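Speaker notes: Flidow handheld kit, what I'd pay for and what I wouldn't

Slide 1. Hi folks, quick hello, thank Sushil Yadav for the slot (he's also the one holding the clicker hostage). Say up front that I bought the kit with our own money, and Cotby didn't see these slides first.

Slide 2. What you get in the Flidow box: a pair of hand-held grippers, cables, a case with foam that fits nothing once you've unpacked it. No arm! You're the arm. You pick things up, the kit records how you did it, and Katiyar's software turns that into something you can train on. I love this part, slow down here.

Slide 3. Setup. The manual says 4 minutes. It took me 67 the first time, mostly cable routing and one very stubborn driver. Pause for the laugh, if there is one. Second time was way better, so don't scare people off.

Slide 4. Wrist fatigue. Ask for a show of hands, who's tried a handheld rig for a full morning? I did 50 garment runs before lunch and my forearms were toast. Take breaks, swap tasks, please don't be a hero.

Slide 5. Versus Deltgate. Theirs is lighter, but I had a much harder time with soft stuff, sleeves especially. For boxes and cups I'd still go Deltgate. For laundry, Flidow, easy. Mention the spare pads, because the pads are what I'd stock up on.

Slide 6. Gray knits. Leave these up while I talk about why cloth is such a pain (every crumple is a new shape), then go straight to questions.

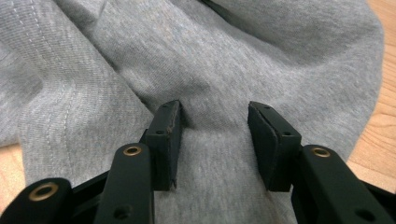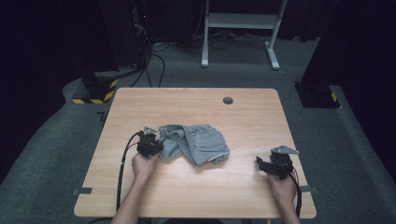
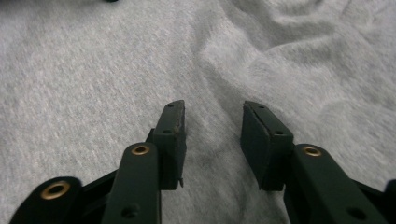

Gray cloth on the table, Flidow kit. Middle one is the view from above, the other two are close up at the fingers.

If someone asks about price, point them at the handout. If they ask about left-handers, yes, it works fine, I'm one.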